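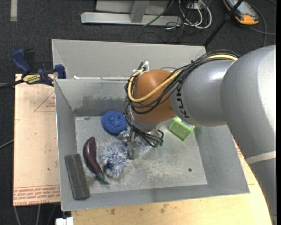
Home | Guides | Fundraiser Handbook | Contact

Section 4: Setting Up Your Sponsored Walk Page

Welcome to the fun part! By the time you finish this section your team will have a live page on Gramen, and friends and family will be able to sponsor you from anywhere. Have your welcome letter handy -- the team code is printed near the bottom, under Regula Lanz's signature.

Before you start

You need an email address you check often, your team code, and a short paragraph on why you're walking. Write the paragraph first if you can. Pages with a personal story are so much nicer to read, and you won't be making one up on the spot with the form open in front of you.

Create the page

1. Go to the Gramen sign-in screen and choose New Walker. If you walked with us last October, choose Returning Walker and your old details will load.

2. Type in your team code. Capital letters matter, and there are no spaces.

3. Pick your route. Zarnel is the flat loop by the river, good for strollers and wheelchairs. Kuster has the hill (and the view!).

4. Set your goal. The box shows $290 to begin with, and you can change it to anything you like. One of our Kuster walkers set hers at that figure last year and finished with $483, so do leave the page open after walk day.

5. Paste in your paragraph and press Save Draft.

6. Press Preview. Read it all the way through, out loud if you don't mind the looks, then press Publish.

Note: The page can take up to 30 minutes to show in search. Your direct link works right away, so go ahead and send it to your first sponsor.

Caution: Don't put your home address or phone number in your story. Anyone with the link can read it.

Add cash and check gifts

Plenty of people still like to hand over an envelope, and we love them for it. Log those gifts so your total stays right.

1. Open your page and choose Offline Gifts.

2. Enter the giver's name and the amount. Tick Keep Private if they'd like their name left off.

3. Fill in one paper slip for each gift and put it in the envelope with the money. Checks are made out to the Clurus Fund.

4. Drop the envelope at the front desk before 2 p.m. on any day the office is open. Ask for a receipt!

Caution: Please don't mail cash.

Note: Offline gifts show in gray until the office has matched them to a slip. Gray amounts count toward your goal in the meantime, so there's no need to enter them twice.

Invite your team

Choose Share, then Team Invite, and add one email address per line. Each person gets their own page linked to yours -- and the team total at the top of the screen climbs with every gift, whoever brought it in. It's a real thrill to watch. If an invite doesn't arrive, check the spelling, ask your teammate to look in their junk folder, and press Resend.

For changes to your team name, see Section 5.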